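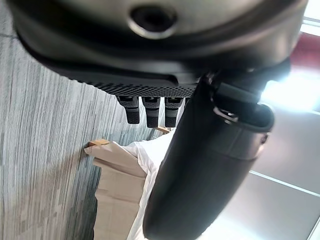 Zunidow gripper above a streaked gray carpet, with cardboard boxes below. Textured pad, three short fingers, one long one.

Zedudura Floor Rules Kit for Gripper Cells

Home > Safety & Practice > Rule Sets > Floor Rules Kit

Fits: Zunidow grippers, all finger sets. Most other makes, with the blank inspection cards.
Sold as: one kit per robot
Ships from: Rundham

Overview

Every place that runs a robot has rules for it. They are usually in a binder, the binder is usually in an office, and the office is usually locked at the hour when somebody wants to know whether they may reach in and straighten a box. The Floor Rules Kit is our attempt to get the rules out of the binder and onto the wall, where people can ignore them in person.

The kit covers gripper work done low down: picking from the floor, from cartons, from anything soft or crumpled that ended up next to the cartons. Bench work has had decent guidance for years. Floor work tends to get a strip of tape and a stern look.

What's in the kit

11 rule cards, letter size, wipe-clean
1 wall holder with screws (the screws are good, the anchors are fine)
300 inspection tags
16 finger cards, for recording which finger set is fitted
1 roll of floor marking tape, yellow
1 logbook, 200 pages, with a pen loop and no pen

The rules, short form

The full wording is on the cards. These are the ones we get calls about.

Card 1. Stop the arm before you reach in. Slow is not stopped. Paused by the program is not stopped either, as the program may have its own idea of when the pause is over.

Card 3. Look at the fingers at the start of each shift. Check the tips, the joints where they meet the pad, and every fastener you can see. A finger that wobbles gets a tag and the robot gets a rest. Do not tighten it "just for now." We have met screws that were tightened just for now in another decade.

Card 4. Keep textured pads clean. Fine patterns collect carpet fiber, carton dust and tape glue. Use a dry brush first, then the cleaner named in the gripper manual. Whatever is in the spray bottle by the sink is probably for the sink.

Card 6. Decide what counts as the load. If there is a sheet of plastic or cloth over a box, write down whether the robot is meant to pick the sheet, the box, or both. People settle this with a shrug. Robots settle it by picking both.

Card 7. Open flaps are closed, folded back or taped before the run starts. Pick one and use it all day.

Card 9. Small loose parts go in a tray. Scraps of wood, clips and offcuts near the pick area are to be cleared or added to the job sheet as things to pick.

Card 10. Bright windows count as equipment. If daylight reaches the work area, note the time of day on the log line. A setup that runs nicely at 4 p.m. may be a different animal at 9 a.m., and without the note you will blame the gripper.

Using it with your own risk assessment

The kit does not replace a risk assessment, and hanging it up does not make a cell compliant with anything. It gives you a place to put what your assessment decided. Each card has a blank panel at the bottom for site limits such as speed, payload and who holds the reset key. Fill in the panels before you hang the cards. A blank panel on a wall reads as "no limit," and we have seen it read that way by a supervisor.

Rosaura Ticona wrote the cards and still answers questions about them. She would like it known that Card 8 (no sitting on the robot base) was not in her first draft and was added by request.

Care

Wipe cards with a damp cloth. Pencil and dry marker come off; permanent marker behaves as advertised. Floor tape sticks to sealed concrete, vinyl and tile. It does not stick to carpet for long, so on carpet use the Pacheco weighted edge strips, sold separately.

Common questions

Can I laminate the cards again?
You can. They get slippery and fall out of the holder.

We have two robots and one wall. Do we need two kits?
Yes, if they carry different fingers. The finger cards are meant to stay with one machine, and swapping them back and forth works until lunch.

Is there a digital version?
There is a PDF of the short form, free with the kit. It looks very nice in a folder on the shared drive, next to the binder scan.

Do the tags come in other colors?
Red only. We offered green for a while and people hung them up in advance.

Reorders

Tags, logbooks and finger cards can be ordered separately. Cards were last revised in February; if your Card 6 doesn't mention sheets or covers, you have the old set. Send us a note with your order number and we'll mail the replacement card.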